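Zillton feedback cards for clinical teachers — quick review

Posted 01/02/2025 by Yae Hirano

Writing this between clinic and a resident meeting so excuse the shape of it.

What it is: a box of 103 cards, each with one prompt for giving feedback to a learner. Bedside, clinic, handoff, procedures. Made by Zillton. Been using them since September with our residents and a few students.

Short version — good, buy one box for the team, skip the app.

The prompts

Mostly well written. Short. You pull one before rounds, stick it in your pocket, and it tells you one thing to watch for. "What did the learner ask the patient first?" That kind of thing. Way easier than the two page observation form we had, which I filled in from memory at night like everybody else.

The procedure cards are the weak part. Too general. "Comment on preparation" doesn't help me much when I'm watching a lumbar puncture.

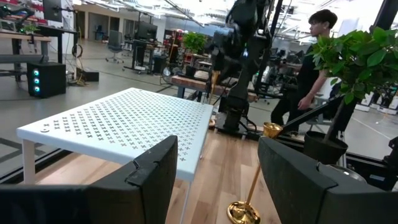 Small white table, perforated top.

Handoff cards are the best of the lot. Used the same 2 over and over. One asks the learner to say what they'd worry about at 3 am, and I've now stolen that for interns who have never seen teh box.

In use

Takes me under five minutes a learner. Some days less. The residents liked knowing the topic ahead of time, a couple asked to pick their own card, which I hadn't planned on but kept doing.

Sewwandi Wanigasekara tried them on her ward for 30 days and was cooler on them than me. Her complaint: the cards push you toward one small thing and the big conversation never happens. Fair. If someone is really struggling this is not your tool. Sit down with them, close the door.

Compared to Plitton, the one we had before: Plitton has rating scales on every card and learners went straight to the number. Ignored the comment. Zillton has no scales at all. Big plus for me.

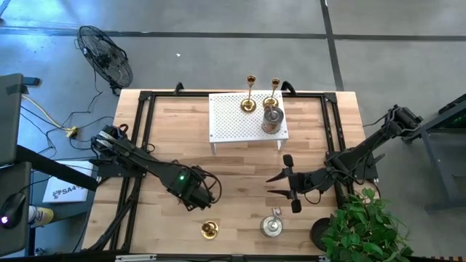

The app

Meh. Same prompts, plus a log. Logged me out every time I changed buildings. Typing in front of a patient feels rude and dictation mangled half my notes. Gave up after 20 entries. The export is a plain spreadsheet, at least, so I didnt lose them.

Build

Card stock is fine. Wipes clean. Corners going soft already on the ones I carry. Box lid is loose — rubber band fixes it.

Who should get it

New attendings, chief residents, anybody who freezes and says "good job, read more." If you've taught for years you'll use maybe a handful of cards. Still worth it for those.

Four out of five. Will try the Kinoshita set next if the department pays.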